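Feeding a Crowd Without Losing Your Evening
Notes for the library talk, Nabila Chong

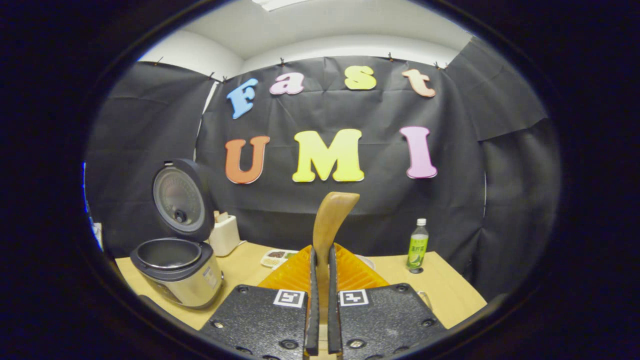 Welcome everyone, and thank you for coming out on such a sticky night. (Wait for the back row to settle, the chairs are noisy.) Say hello to Dexter, who booked the room.

Start with my sister's wedding lunch. 129 guests, one oven, and me in charge of the rice! Tell it slowly, people like the part with the bathtub full of ice.

Then planning. Write the menu first, then cross out two dishes. I always want to keep them all, and I have never once missed the ones I dropped. Ask who here has cooked for more than six people this month, and let a couple of them talk.

Borrowing pots: ask neighbors early, and put tape with a name on every lid. Hashini still has one of mine from last August, bless her.

Leftovers next. Shallow containers, into the fridge soon, labels on top.

Questions, then tea. Remind them the sign-up sheet is by the door.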